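Jadix's two-arm packing cell gets a monthly check, and a thin logbook

MUSTDALE — The sales sheet for the two-arm packing cell at Jadix says it needs "minimal attention." Hanane Zerouali, who looks after it, keeps a maintenance log that runs to 1,266 entries.

Most of them are small. Cable ties replaced. Gripper fingers wiped down. Camera bracket tightened, then tightened again. Zerouali started the log in July, after a wrist cable was found chafed through and no one could say when it had last been looked at.

"People ask me how fast it packs," she said. "I'd like them to ask how long it runs before I have to open it up."

The cell is meant to put snack packets into gift bags, a job the Pomport gift line now does by hand. Jadix has been promising a handover to the line for two seasons. The company would not give a date this week, and it would not say how many bags the arms fill in a shift without help.
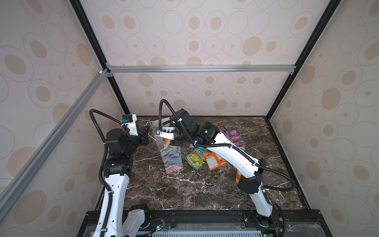
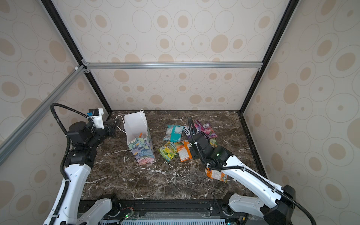
Two arms, one marble tabletop and a spread of snack packets in the Jadix cell at Mustdale.

Reading time: 2 minutes

The setup is easy enough to follow. Two arms share one base at the front of the table and reach in toward the goods. Each has a black cable conduit that loops up over the wrist and back down the arm, and those loops take up most of Zerouali's time. Too short, and the conduit pulls on its connector when the arm stretches to the back of the table. Too long, and it swings into the other arm's space.

Her fix is white cable ties and a lot of patience. After any tie is changed, she runs the arm slowly to the far corners of its reach and watches the slack. The check can take up to 20 minutes an arm. Jadix's own manual allows 4.

Software was supposed to take care of some of this. Haddadin, the monitoring package Jadix bundles with the cell, is sold as a way to catch trouble before it stops work. Zerouali said it is good at telling her a motor is warm. It has never warned her about a cable, and she still finds those faults by eye.

Then there are the packets. They are shiny, they slide, and they do not all stand or lie the same way. Every new wrapper means another round of adjustments to the grip, and a squeeze that suits one packet can crush the next. Jadix describes the cell as "ready for mixed goods." The log has a separate section for mixed goods, and it is the longest one.

The company says such work is normal for a machine at this stage and that the monthly check will get shorter. It offered no figures to back that up. It also declined to say what the upkeep costs, or whether the Pomport line would have to hire someone to do it.

Zerouali is not against the machine. She thinks the arms themselves are sound and that the cable routing could be solved with a better clip, which she has asked for in writing. She has not heard back about the clip.

Her next full check is set for 6 a.m., before the line staff come in. She plans to start with the wrist cables.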